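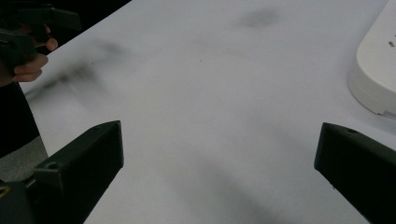 Ticket: Booking confirmations not arriving for some customers
Opened by: Fatima Babalola, front desk, Ititz
Assigned to: Anselmo Chambi
Priority: Normal, raised to High on day two
Status: Closed

Original report

Customers who book through the website are telling us they never got the confirmation email. It started last week as far as I can tell. The booking itself shows in the calendar and the deposit goes through, so the form is working. I have had calls from people who thought the booking had failed and made a second one. We have refunded 17 duplicate deposits so far.

I have asked people to look in junk and most say there is nothing there. My own test booking came through fine, to my work address.

Entry 1, Anselmo

Looked at the send log on the booking system. Every confirmation is marked "sent", including the ones customers say they never had. That only means our side handed the message over. It does not show whether the other end took it.

Fatima, can you send me a few of the addresses that missed out? Full addresses please, I need the part after the @.

Entry 2, Fatima

List attached. I took them from the refund sheet. Gönül Kurtuluş in accounts has the rest if you need more.

Entry 3, Anselmo

Thanks. All but two of these are with the same large webmail provider. The two odd ones are on company domains, but both companies have their mail hosted by that same provider, so it is one problem.

Made a test booking to a personal account there. Nothing in the inbox or junk after 80 minutes. Repeated it with a plain message from the Ititz mailbox, typed by hand, and that arrived straight away. So ordinary mail is all right and mail from the booking system is not.

Entry 4, Anselmo

Checked the DNS records for the domain. The SPF record lists our own mail server and an old newsletter service called Giria, which I think we stopped using. It does not list the booking system's mail servers. DKIM for the booking system is missing completely. I am fairly sure it was there in the spring.

Şengül, did anything change on the domain lately?

Entry 5, Şengül Toprak

Yes. We moved the domain to the new registrar at the start of the month. Meléndez did the transfer for us and I gave them an export of the records from the old control panel. I still have the file.

Entry 6, Anselmo

Compared the export with what is live now. The export is from before the booking system was set up, so the transfer put back an old copy. Three records were lost:

The SPF entry for the booking system
The DKIM key for the booking system
The CNAME for the gift voucher page

The third one explains why the voucher page has been showing a certificate warning. Firdevs Taşdemir reported that in a separate ticket -- I will link the two.

Entry 7, Anselmo

Changes made at 10.40:

Added the booking system to the existing SPF record. Did not create a second SPF record, as having two breaks both.
Removed Giria from SPF after Şengül confirmed the account is closed.
Took a fresh DKIM key from the booking system's settings page and published it.
Restored the voucher CNAME.
Set the TTL to 300 on all of these while testing.

The DKIM check in the booking system failed the first time. The control panel adds the domain name to the end of the host field by itself, so the record had the domain in it twice. Corrected and checked again, now passing.

Entry 8, Anselmo

Test booking at 11.15 arrived in the inbox at the affected provider. Headers show SPF pass and DKIM pass. Second test from the voucher page, also fine, and the certificate warning has gone.

Entry 9, Fatima

Rang two of the customers and resent theirs while they were on the phone. Both got it. Can the missed ones be resent in one go?

Entry 10, Anselmo

Yes. Bookings, Filter by date, tick all, Resend confirmation. Please leave out the duplicates Gönül has refunded or they will get a confirmation for a cancelled slot.

Entry 11, Fatima

Done. One bounce, a mistyped address, and I have phoned her.

Closing note

Cause: old DNS export used for the domain transfer. TTL put back to the normal value. Current export saved in the shared folder under Domain, and the older file deleted. The reminder emails from Ita use a separate domain and were not affected.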